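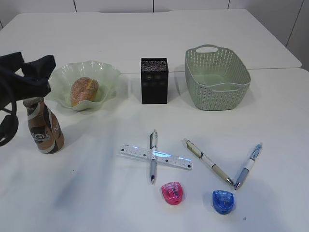
5. Loss of the Gripper Link During Table Clearing

The tests in Section 4 were run with the gripper link working. In this section we report a fault that appeared during longer sessions at the Kurkcombe site, what it did to the motion of the arm, and the changes we made. We give it a section of its own because it went unseen in our results for most of September, and because runs affected by it had been scored as ordinary grasp failures.

5.1 Task and equipment

The task is table clearing. The arm starts from a rest pose, moves to an item on the table, closes the gripper, and carries the item to the basket. The items are household goods and stationery: a bottled coffee drink, a toy bread roll with its bowl, pens, a clear ruler, and small pencil sharpeners. The thin items are the hard ones. A pen lying on the table leaves very little room between the fingertips and the surface, and the clear ruler gives a poor depth reading from every camera position we tried.

Motion comes from the Jivar policy, which outputs a target pose for the tool and a target opening for the gripper at each step. These go to the Shojaei controller, which splits them. Pose targets go to the arm over one bus. Opening targets go to the gripper over a second link, carried by a cable that runs outside the arm. The cable needs slack at the wrist so that the wrist can turn through its full range, and it is held to the arm with ties at points chosen by the person who sets up the cell.

The controller reads back the finger opening from the gripper and passes it to the policy as part of its input. The policy uses this value to decide whether it is holding something. A reading that stops short of fully closed is taken as a grasp.

5.2 What went wrong

The fault was first noticed as odd behavior. The arm went down to a pen, paused, rose, crossed to the basket, and lowered itself as if to let go of the pen, which was still on the table. The fingers had not moved at any point. On the next attempt the same thing happened, and on the one after that the arm worked normally. The operator wrote the first two up as missed grasps.

We later went through the full log, which holds 3587 grasp attempts from the Kurkcombe cell. We looked for attempts in which the commanded opening changed and the reported opening did not. There were 14. In each of them the reported value stayed exactly the same, to the last digit, from a point before the close command until after the arm had left the table. A working sensor does not do this. Its reading always moves a little, even with the fingers at rest.

In 2 of the 14 the arm also pressed on something. The policy, having been told that the fingers were open at a certain width, placed the tool at a height that suited that width. The fingers were in fact wider, and since they swing down slightly as they open or close, one fingertip met the table. The force limit on the arm stopped the motion both times. There was no damage beyond a scuffed fingertip pad, which was replaced.
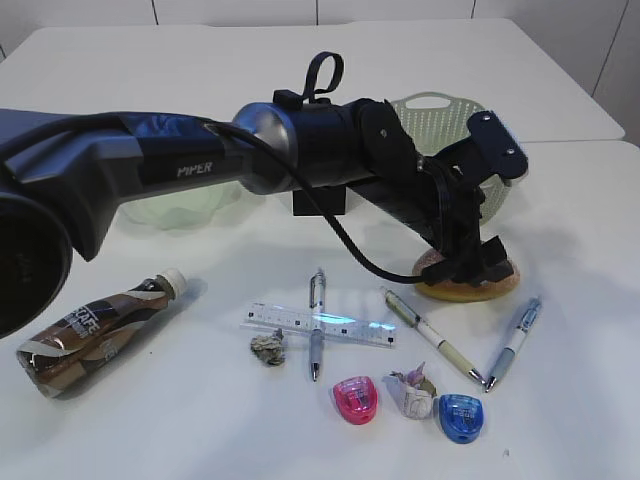
The affected attempts were not spread evenly over the log. They came in short groups, and every group began with the wrist turned far to one side. This pointed to the cable. With the controller running and the policy off, we turned the wrist by hand through its range and watched the link status. Near one end of the range the loop of slack was drawn tight against the wrist, and the link dropped. When the wrist was turned back it sometimes came up at once and sometimes stayed down until the cable was touched.

The connector at the gripper end was opened and one signal contact was found to be loose in its shell. It still made contact when the cable hung freely. A sideways pull on the cable was enough to part it. We replaced the connector, and the link then held over the full range of the wrist, including with a hand pulling lightly on the loop.

The loose contact explains the dropouts. It does not explain why the system went on moving through them, and we consider that the more serious part of the fault. Cables on arms of this kind wear out, and a cell should be safe when they do.

5.3 Why the fault was hidden

The driver for the gripper link stores the last message it received. When the controller asks for the finger opening, the driver returns the stored value. If no new message has come in, the old one is returned again, with no mark to show its age. The driver does write a warning to its own log file when the link times out, but the controller does not read that file, and it was cleared each time the cell was restarted.

The scoring made this worse. An attempt was scored as a success if the item ended up in the basket and as a missed grasp otherwise. The operator had no way to enter a hardware fault except as a free-text note, and notes were optional. When we compared the log with the notes, only the earliest group had any comment against it, and the comment described the arm as hesitant.

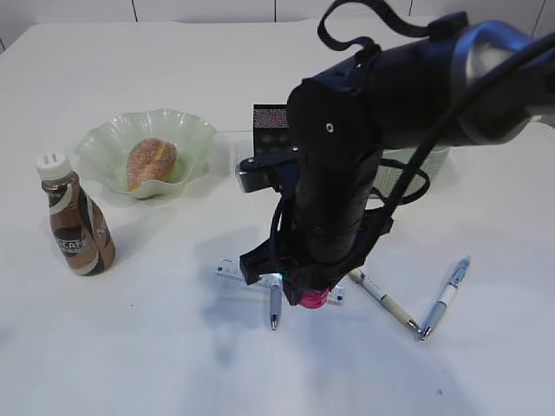
Why did the force limit not stop the arm sooner in the attempts where a fingertip pressed on the table?

The limit is set on the arm joints and has to be high enough to let the arm lift its own gripper and a full bottle without tripping. Light contact at the fingertips falls below that level. The arm therefore kept moving down until the load at the joints rose above the limit, by which time the fingertip pad had already been dragged a short distance. A lower limit was tried and caused false stops during fast moves to the basket.

5.4 Changes made

Every message from the gripper now carries a time stamp set when it is received. The controller compares this with its own clock at each step. If the message is too old, the reading is marked as stale, the arm slows to a stop along its current path, and the gripper target is held. We chose to hold the target because opening the fingers on a lost link could drop whatever is in them, and a restored link might otherwise carry a sudden open command.

The arm does not start again by itself when the link returns. The operator has to clear the fault, and the controller asks for one open and close of the fingers, away from the table, before the policy is given control. This takes a few seconds and has caught one further problem, a tie that had been pulled so tight that it pinched the cable.

We also changed the check for a grasp. The policy still receives the finger opening, but the controller now looks for change in the reading after a close command. If the command calls for movement and none is reported, the attempt ends where it is and is logged as a gripper fault. This check would have caught all of the affected attempts, including any in which messages were still arriving but the value in them was stuck.

On the hardware side, the cable was routed again so that the loop has more slack at the end of the range where it had been drawn tight. A strain relief clamp was added next to the connector. More slack has its own cost. A long loop can hang low enough to catch on the rim of the basket or on a tall item, and we had to limit how far the tool may tilt while it is inside the basket. 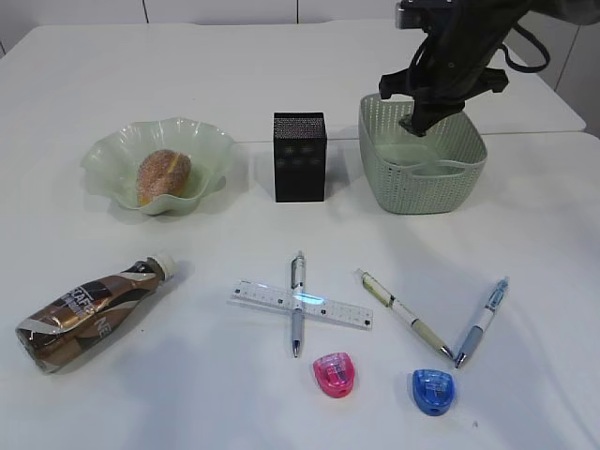

Figure 2. The gripper lowered into the basket during table clearing.

Placing into the basket, as in Figure 2, is the step where the new stop behavior needed the most care. A stop along the current path is fine over open table. With the fingers down between the basket walls, a later restart that heads straight for the rest pose would take the gripper through the side. The restart routine now raises the tool straight up to a safe height before it does anything else, whatever pose it stopped in.

5.5 Effect on the reported results

The affected attempts were removed from the results in Section 4, and the tables there give the corrected values. The change is small overall. It is larger for the pens, which were the target in most of the affected attempts, because reaching a pen at a slant often takes the wrist close to the end of its range. An earlier internal report had put these failures down to the policy handling thin items badly. Part of that finding was wrong.

The second cell, at Soltley, uses the same controller and driver. Its log was searched in the same way and no frozen readings were found. Its cable is routed along the other side of the wrist and had been fitted more recently, so we do not take this as evidence that the design was sound. The new checks are installed on both cells.

We have not tested how the policy behaves when the reading is late by less than the stale limit. A short delay during closing could still lead it to lift too early, and the present logs do not record message age for the older runs, so the question cannot be answered from the data we have. Message age is now saved with each step.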